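Maldale desk set – README

Short notes for the people who use this folder. It concerns the marble table in the model room and the small task of tidying it, where the computer mouse goes from the bare stone to its pad. 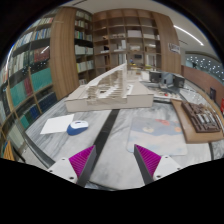

Mouse beside the white sheet, pad free.

The two architectural models stay where they are. Please treat the black strip in the marble as part of the table top and do not label it as a separate object. The sheet of paper is blank, so there is no text to transcribe.

Labels used: mouse, pad, paper, model_light, model_dark. The mouse is one object,

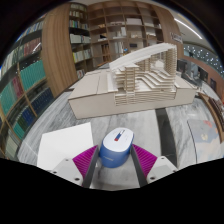
also when its white top and blue side look like two pieces. The lettering on the blue side is too faint to read – leave the text field empty.

Files are numbered from 1771. Each folder holds around 20 clips, and folder 19 is still to be checked by Roland Hebden.
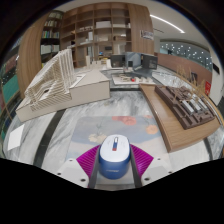
Mouse over the flower-patterned pad.

Known problem: in older label files the pad is called "booklet". Both names mean the same thing.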